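Pandammont Chore Trials: Operator Guide
Section 6. Desk Tidying: Pen to Cup

This task answers one small question: can the arm put a slim object into an open container without help? Household tidying consists largely of motions like it. Run the task in simulation before any trial at the Favside shop.

Views of the table, cup and white rod:

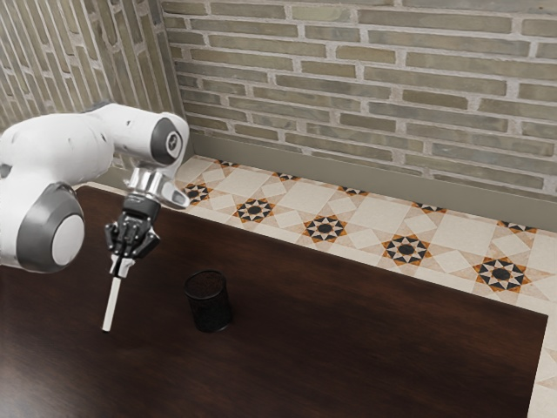
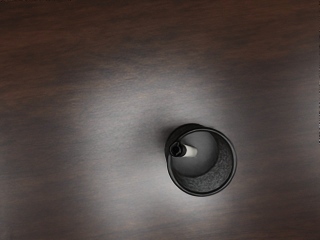
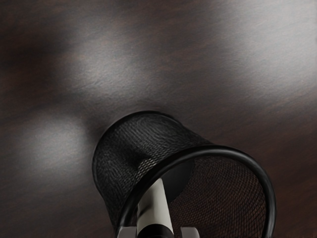
6.1 Set-up

1. Load the Narnen table layout and select task 711.
2. Stand the cup upright, open end up.
3. Clear all other items from the tabletop.
4. Set the run count to 10.

6.2 Run

1. Close the gripper on the upper end of the object. Check that the grip holds before lifting.
2. Raise the object until its lower tip clears the rim.
3. Move over the cup, lower and release.
4. Retract straight up. Do not move sideways until the fingers clear the rim.

CAUTION: On hardware, keep hands off the table while the arm is enabled.

NOTE: Score a run as complete only if the object stays in the cup after release. A rim strike that ends in the cup is logged as code 1210 and scored separately.

6.3 Limits

A good score here does not qualify the arm for unattended chores. Mixed clutter, soft items and full containers are outside this task. Shop-floor kitting needs the Painemal fixture set (Section 10).

Send logs to Sawsan Chidiac. Revised 8/3/19, O. Espinoza.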